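Categoria: Projetos apoiados › Relatórios de progresso

Projeto Larnura: recolha de demonstrações para aprendizagem de manipulação
Relatório intercalar apresentado à entidade financiadora Jorko

No período em apreço, a equipa concluiu a montagem da bancada de cozinha e deu início à recolha regular de demonstrações teleoperadas. Foram registados 978 episódios válidos, para uma meta contratual de 500 nesta fase. O conjunto de objetos compreende alimentos de brincar, utensílios leves e uma tábua de corte de madeira, reposicionados pelo operador entre episódios.

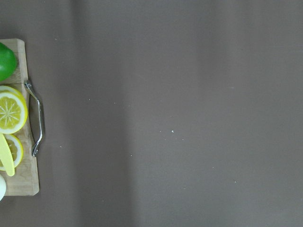 Fotografia: Projeto Larnura / Zomis

A câmara de punho é a principal fonte visual do conjunto de dados. Em parte das gravações, os objetos ocupam apenas a margem do campo de visão, ficando a rodela de limão e a faca sobre a tábua visíveis só parcialmente. A equipa decidiu conservar estes episódios, considerando que o modelo deverá aprender a aproximar-se de objetos que ainda não vê por inteiro. São excluídos apenas os registos com falha de sincronização entre a imagem e a posição das juntas, que totalizaram 60 no período.

O protocolo de disposição inicial foi revisto em maio. A versão anterior concentrava os alimentos no centro da tábua, o que reduzia a variedade das trajetórias de preensão. A versão em vigor prevê 40 disposições de partida, incluindo casos de sobreposição e de proximidade ao bordo.
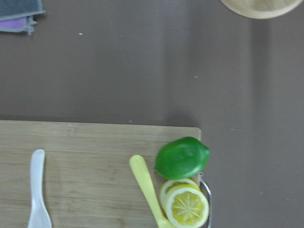
Os casos com rodelas sobrepostas continuam a ser os mais morosos, e a lima junto ao canto da tábua obriga o operador a escolher com cuidado o ângulo de aproximação. A anotação das tarefas é efetuada pela Zomis, com dupla verificação das instruções em linguagem natural. A transferência dos dados para o repositório Chatzigeorgiou decorre sem incidentes.

Subsiste um atraso na documentação da calibração das câmaras, cuja entrega se propõe transferir para o relatório seguinte, sem impacto orçamental. Na próxima fase será iniciado o treino da primeira política de referência, a avaliar em disposições não utilizadas na recolha. Solicita-se à Jorko a aprovação do protocolo revisto.

Documentos recentes
Larnura: plano de gestão de dados
Larnura: protocolo de disposição inicial, versão revista
Zomis: normas de anotação de tarefas
Repositório Chatzigeorgiou: condições de acesso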